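Skostbridge Allotment and Garden Association
Minutes of the General Meeting held 14/10/2023 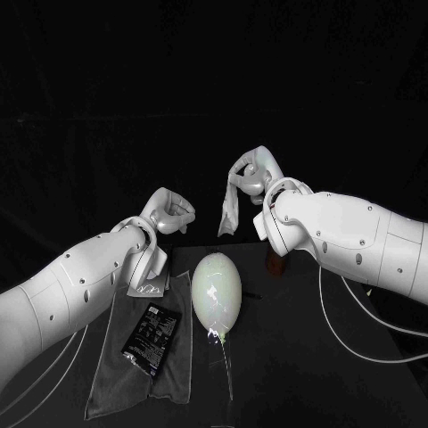

1. Opening and attendance
The Chair, Rupert Nägeli, opened the meeting and confirmed that a quorum was present. Apologies were received from the plot holders of the Otard section.

2. Minutes of the previous meeting
The minutes of the June meeting were approved with one correction: under item 4, "lower gate" should read "Marino Lane gate."

3. Water supply
The Chair reported that the standpipe beside the Prindik path had been out of service for 6 weeks. A quotation of $460 had been received for a new valve and a length of buried pipe. Several members asked whether the older pipe toward the compost bays should be replaced at the same time. It was agreed to proceed with the valve only and to ask for a separate price for the remainder.
Resolved: that the quotation be accepted. Carried, one member abstaining.

4. Vacant plots
Four plots are vacant and eight households are on the waiting list. Members discussed dividing the two largest plots. Objections were raised by neighbors on the east side, who share a shed and a single access path. The matter was deferred — a sketch plan is to be provided before any vote is taken.

5. Bonfires
Members were reminded that fires are not permitted before dusk and must be attended until fully out. Painted or treated wood may not be burned. A request to allow fires on the Otard section throughout the winter was declined.

6. Other business
The lock on the Marino Lane gate is stiff and will be replaced. New keys will be issued against return of the old ones. A member asked that wheelbarrows be left upside down after use, and this was noted.

The meeting was closed by the Chair. Members will be notified of the date of the next meeting by mail.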